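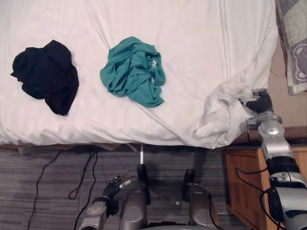
2021-04-19

Writing this between shifts so excuse the mess. I've been asked by enough people now what I think of the machine at Hillcombe that I might as well put it down in one place and send them the link.

Short version: I'm for it. Mostly. I don't like how it's being paid for, and I don't mean the money.

Longer version. I've cleaned rooms for a living most of my adult life, the last stretch of it at Hillcombe, which has 104 serviced apartments and guests who stay a week, a month, sometimes half a year. Long stay is a different job from a hotel. In a hotel people live out of a suitcase. In long stay they live. Clothes on the bed, clothes under the bed, clothes on the chair and the lamp. Before you can strip a bed you have to clear it, and before you can clear it you have to decide about every single thing on it. Dirty? Clean and just dropped there? Theirs, or left by whoever came to visit? Goes in the laundry bag or gets folded and put on the chair?

That's the part Stasov is trying to automate. Clearing the bed. Two arms, two hands, pick up the shirt, put it where it goes. They started with us this year and the plan as told to us is that it does the clearing ahead of the person, and the person comes in to a bare bed and makes it.

When they announced it the break room went quiet and then very loud. Half of us figured that's it, we're done. The other half laughed because they had seen the rooms and didn't beleive anything on wheels or legs could deal with them. I was in the laughing half. I've moved a bit.

## The easy part was never easy

What changed my mind was being made to watch it work slowly. You do a thing 553 times a month and you stop knowing that you do it. I could not have told you how I pick up a shirt. I just pick it up. Then you stand there while a machine has a go at the same shirt and you start seeing your own hands. Where do I grab? Why there? How come I never get the sheet along with it? I tried to explain it to one of the Stasov engineers and ended up doing it over and over on the spare bed like a mime, and she wrote down something every time. I felt like a fool and also, I'll admit, kind of important.

Crumpled clothes are the hardest thing in the room. People outside this work don't get that. A mug is always shaped like a mug. A sweater is shaped like whatever happened to it. And a thin white top on a white sheet, good luck, I've balled those up with the bedding and sent them off to the wash myself. More than once. So has everybody.

So no, I don't think it's stupid that it's slow. I think it's stupid that we were called unskilled for all the years before somebody tried to build it.

That's my first real point and I want it in writing. When a company spends serious money trying to get a machine to do what you do, they've told you what your skill is worth. Say it back to them at review time. I did. I got a nod.

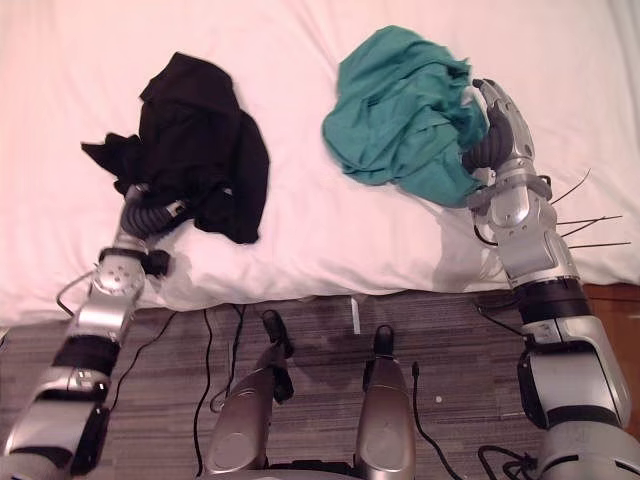 My second point is about pace, and who gets to set it. Right now we work to the board. The board is a thing called Fundix, it's on a tablet, it hands out rooms and it counts minutes. I get up to 15 minutes for a bed clear and remake, depending on unit size, and Fundix doesn't care if the guest left nothing on the bed or the whole closet. The machine gets no such number. It can have one hand closed on the green-blue thing and the other pinching a fold of the black one down against the bed, both at once, and that's allowed to take as long as it takes. Engineers stand there and they are patient with it! They say "let's see what it does." I have never in my life heard a supervisor say let's see what she does. I'd like to. I'd like one week where somebody watched my hands with that kind of interest and then changed the board to match what they saw.

And that could happen, by the way. It's the thing I'd push for if I had a union rep with any time. Stasov now has the best record there's ever been of how long it takes to clear a messy bed, because they had to slow it all the way down to teach it. Use that. Put it in Fundix. If the room's a disaster give the person more minutes. The information exists, it's in the building, it's just pointed at the wrong worker.

I asked about this. Was told it's a separate contract.

## Who it's for

Ridwan Liew and I disagree about all of this and he's said I can use his name. He ran the floor above mine for years and now he's been moved over to work with the machine, so he sees more of it than I do. His view is that the bed clearing is the worst part of the job for your back and your shoulders and if a machine takes it, good, take it, don't ask questions. You bend over a low bed, you reach for the far side, you do it all day. He's had the injections. He's not wrong.

Where I get stuck is what fills the gap. When you take bending out of my day you don't hand me the day back. You hand me more rooms. I've seen this already with the new carts, with the fitted sheets (remember when we did hospital corners), with the spray that doesn't need wiping. Every one of them saved time. None of that time ever came to me. The room count went up and my back hurt the same, just in different spots.

Ridwan says that's a fight about management and has nothing to do with the robot. Ok. But they show up in the same meeting on the same slide, so I don't see how I'm supposed to keep them apart.

And then the agency people. A lot of our weekend crew come through Pattinasarany, they aren't on Hillcombe's payroll, and not one of them was in the room when this was explained. No translation, no handout, nothing. If hours get cut it's going to be their hours first, that's what an agency is for from the owner's side. So when somebody says "no jobs will be lost", ask whose list they're reading off. There's a way to make that sentence true by only counting the people you already consider yours.

I brought that up as well. Got a long answer with the word "journey" in it.

## What I got wrong

Fair's fair. Things I said at the start that I take back.

I said guests would hate it. Some do. Most of them don't care – they're at work when we come in. One older man told me he'd rather have a machine handle his undershirts than a stranger. I was the stranger! But I understood him.

I said it would kill the small talk, the noticing. A cleaner notices when a guest hasn't slept in the bed, or has slept in it for three days straight. I've called the front desk twice over stuff like that and both times I'm glad I did. I still worry about this one but less than before, because a person still comes in to make the bed. If that ever stops I'll be writing something a lot less friendly.

I said it'd be in the way. Well. It is kind of in the way. Cables. If you work around it you learn to look at the floor before you look at the bed. I put that in the category of things that get better.

And I said I'd never feel sorry for it, and then I stood there with my hand halfway out to help it get hold of a sleeve. Ridwan saw. I'm not going to hear the end of that.

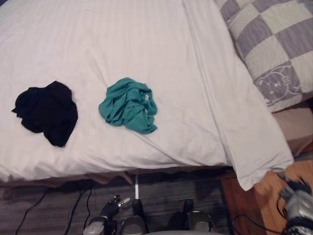 ## What I'd ask for

If you manage a place like ours and you're thinking about one of these, this is what I want you to hear, from somebody who isn't against you.

Bring the cleaners in before the sales people leave. All of them, agency included, paid for the hour. We know which things go wrong. We know a dropped shirt with a tag showing might be brand new and isn't laundry. We know you don't touch the side of the bed with the pills on it. Half of what the engineers needed in the first weeks they could have had in one afternoon with coffee.

Pay for teaching. I mean it literally. When I stand at a bed and show someone how I lift a shirt, so it can be built into a product and sold to other buildings, that's a different job from cleaning and it should have a rate. Hillcombe ended up giving a one time bonus pool of $3,000 for the whole crew. Split up it was a nice dinner each. The owners of the machine will be selling what we showed them for a lot longer than a dinner lasts.

Write down the room count. Before it starts, on paper, signed. If the machine saves minutes, some of those minutes belong to the person, as rest, or as a shorter day, or as money. Pick one, I'm not fussy. Just don't let it be decided later by a tablet.

Keep the person in the room. I've said why.

And let people be annoyed. The worst thing about those first meetings was having to smile. Somebody wants to try out a machine on the exact thing you do with your hands every day, you're allowed to be weird about it for a while. I was. I'm still a bit.

Ridwan read this and says I'm too soft on Stasov and too hard on Fundix, and that I spelled his name right for once. He wants it noted that his back is better. Noted. I have the third floor at two and I haven't eaten, so if there are typos in here they're staying in.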